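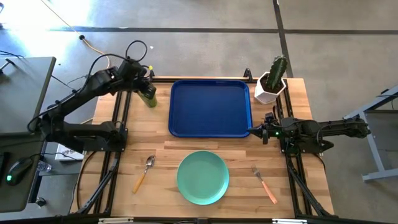

The bench with its two arms, the tray, the plate and the cutlery.

Tray laying at Stiltell: questions from the staff

We have collected the questions that came to the office and to the kitchen noticeboard since the Ultus project was announced. Some were asked many times in different words, so we have put them together. The page is changed when we know more. Last changed in November.

What is Ultus?
Ultus is our name for the work with robot arms at the tray line. The arms shall learn to lay a meal tray: tray in place, plate on the tray, fork on the left side, spoon on the right. The hot food, the drinks and the diet cards are outside the project.

Why did you choose tray laying?
It was the task which most people named in the workplace survey when we asked what makes their shoulders and wrists tired. On a normal day the Stiltell kitchen sends out 569 trays, and every tray is laid by hand. The movement is small and always the same, and the morning group does most of it before 7.30.

Will I lose my job?
No position is removed because of Ultus. This is written in the agreement with the union and it is valid for 2 years from the day when the first arm works on the real line. What happens after this time must be negotiated again, and we can't promise today how that will end. We know that this answer doesn't make everybody calm.

What will the people at the tray line do instead?
The line has four places today. If the arms come into use, two persons will stay at the line to fill, check and correct. The other two move to portioning and to the ward kitchens, where we have had too few hands for a long time. You can wish which of these you prefer. We will try to follow the wishes, and those with the longest time at the line choose first.

Is my pay changed if I move?
No. The basic pay stays the same. The early shift supplement follows the shift, as before, so if you change to a later start you will get less supplement. Please ask the office to calculate your own case before you say yes to a new place.

Who works with the arms now?
Six colleagues from the kitchen have been trained, four from mornings and two from evenings. They spend one part of their shift at the bench, on paid time, and the line gets a replacement for those hours. A technician from Wikström, who delivers the equipment, comes when something has to be repaired or adjusted.

Where is the bench?
In the Grukus building, on the ground floor, through the door beside the goods entrance. It isn't connected with the kitchen. Nothing which has been on the bench is used for patients' food, so the plates and cutlery there must never come back to the dishwashing room.

Why are there things on the bench which we don't have on our trays?
The arms shall manage to work also when other objects stand near. A tray line is seldom tidy at six in the morning. The things are therefore changed and moved between the exercises. If you have a small object which you think is difficult, you are welcome to bring it, but nothing of glass please.

How fast are they?
Slow, for the moment. An experienced person at our line lays 160 trays in an hour. The arms are far behind this, and the fork is the most difficult part for them when it lies at an angle on the wood. We haven't set any date for when they must reach a certain speed. The trained group has asked for that, and we think it was a good request.

Are the arms dangerous?
They are not very strong, but a finger can be squeezed between the gripper and the table, or at the elbow, which goes outside the table edge when the arm folds. For this reason the following rules are valid for all, also for managers:
Stay outside the yellow tape when the arms have power.
Never reach in over the bench to pick up something that has fallen. Press stop first.
No loose sleeves, no lanyards, long hair tied up.
Never work alone with the arms. There must be 2 persons in the room.

What do I do if something happens?
Press stop, help the person, and call the shift leader. Write a report the same day, also if nobody was hurt. We have had three reports until now. All of them were about cables on the floor, and we have asked Wikström for better cable covers.

Can I say no to the training?
Yes. It is voluntary and you don't have to give a reason. To say no has no influence on your schedule or on the yearly pay talk.

I am not good with computers. Can I still take part?
Yes. In the trained group there are two persons who said exactly the same. The most important knowledge is how a tray shall look and what usually goes wrong with it. The training takes three afternoons and the instructions are available in English, Polish and Somali.

Does anybody measure how I work when I am at the bench?
The exercises are recorded, so that the arms can learn from them. The recordings are not used to compare persons and the shift leaders have no access to them. Your name isn't saved together with the recording. If you want an exercise to be deleted, tell it to the project office within one week.

Will the kitchen become noisy?
The arms themselves make less noise than the conveyor. We don't know yet how it sounds when a plate is put down on the tray several hundred times in a morning. This will be measured before any decision.

When is it decided if the arms come to the real line?
In spring, after a meeting where the trained group presents what they think. The group has the right to say that the arms aren't ready, and then the trial continues in Grukus or is closed.

Can I come and look?
Yes, between 13.00 and 14.30 when the room is staffed. Knock and wait until someone opens. You can't come directly from the kitchen in your work clothes, you have to change first.

My question isn't here. What do I do?
Put it in the grey box beside the noticeboard, or send it to the project office. You may write in your own language. We answer on this page and never write who has asked.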